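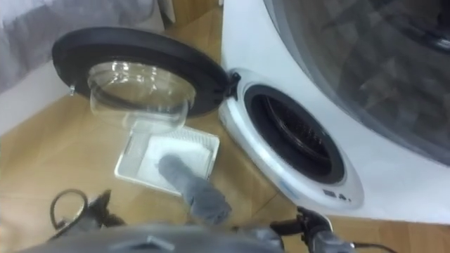
Figure 1. Front-loading washer with the door fully open. Note the glass bowl, the dark rubber gasket and the small latch hook on the rim.

Home Care Basics, Unit 4: Loading a front-loading washer
Climmont Adult Learning, handout 49

In the last class we sorted clothes by color and by fabric. Today we go to the machine itself. Please bring your notes on care labels, we will need them again in the second hour.

4.1 Words for the parts

Drum: the metal container inside, which turns.
Gasket: the soft rubber ring around the opening. Some books say "door seal".
Door glass: the deep bowl in the door. It bulges into the drum when the door is closed, and it keeps the clothes away from the gasket.
Latch hook: the small metal piece which goes into the lock. In Figure 1 it is silver and it is on the side opposite to the hinge.

4.2 Before loading

Open the door completely. A half-open door swings back against your arm, and people then push it by the glass.

Look into the drum and turn it once by hand. Socks like to stay at the top, where you do not see them from a standing position. Then pull back the lower fold of the gasket with one finger and feel inside. Coins, hair pins and baby socks collect there.

Check also the floor in front of the machine. Small gray pieces are easy to forget, and the sock which is left on the floor will be washed one week after its pair.

4.3 Loading

Put the large pieces first, one by one, and not folded. Small pieces go between them. For cotton, you should be able to place your hand flat on top of the laundry -- if the hand does not fit, take something out. Wool and delicate things need much more space.

Before you close, go around the gasket with your eyes. A corner of cloth caught there can make a leak.

4.4 After the wash

Wipe the gasket and the glass with a dry cloth. Leave the door a little open until the evening.

Homework for Monday: read the Wodar booklet, chapter on drying, and write down three words you did not know.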